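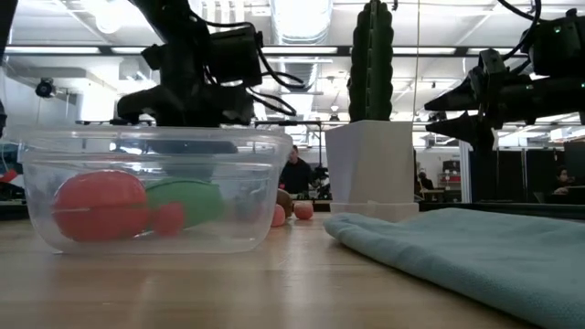 Atif Bajwa's first comment of the afternoon was that the gripper is the least interesting part of the cell, and that visitors who want to understand why a pick failed should start with the cabling. He repeated this in slightly different words at both stations. I had come to the Drorkarberg open day to look at grippers, so I took notes on the cabling as well.

The lab is run under the name Wada and takes up one large room of a converted office building on the Durngate side of town. The open day is held once a year, in May, and registration closes early. Groups are kept small. Mine was given a badge, a sheet of safety rules and a place behind a line of tape.

The main demonstration was a two-arm tabletop cell. Both arms are black, carried on metal framework, with the grippers working over a plain wooden table. The objects are household things and toy food: a clear plastic container with a toy tomato and a long green toy vegetable in it, a folded towel, an artificial cactus in a square white planter. One gripper has narrow pointed fingers that taper a good deal toward the tip. Bajwa said the shape was chosen for getting between an object and a container wall, at the cost of contact area on anything round.

Clear containers got most of the discussion. According to Bajwa, depth cameras handle transparent walls badly. They may return the surface behind the wall, or nothing, and the curved corners shift the apparent position of whatever is inside. The lab's approach is to find the rim first and treat everything below it as a volume to be entered only from above. This is slower than reaching in at an angle, but it removes one class of collision.

The cactus is used as an obstacle. It is taller than most of what is put on the table and its surface is uneven, so a planner that models it as a simple cylinder will either leave too much clearance or touch it. The towel is there for the folding tasks, which were not run for our group.

The task we were shown was an emptying task: take the items out of the container and set them down on the table, one at a time. The log displayed afterward gave the figures for the current software version. Out of 188 attempts, 67 needed a second approach. I asked whether a second approach counted as a failure. It does not, provided the arm recovers without an operator. I would have preferred to see the two results reported separately, and I wrote that on the feedback form.

Tsutomu Takeda took the second half, on the control side. The cell runs on a scheduler called Drurnura, developed in the lab, which decides which arm has the right to enter the shared space above the table. The rule is simple: one arm in, one arm parked, with a handover point between them. Takeda said they had tried letting both arms work in the space together and had gone back to the simple rule after 15 days. The time saved was small – the arms spent most of it waiting on each other's motion checks anyway.

Questions from the group were mostly about cost and maintenance. Cables are inspected before each session and replaced on a schedule, and this is where Bajwa's opening remark came from. A loop that is too short pulls on the wrist at full extension, and the error shows up in the data as a bad grasp. A loop that is too long can catch on the framework. He sets the length by hand and marks it with tape.

Some practical notes for anyone planning to go. The talk is given standing, and the room is in normal use during the visit, with people at their desks, so voices are kept low and the back of the group hears poorly. Stand near the front if you can. The handout covers Drurnura in fair detail but says very little about the grippers. Parking is on the street.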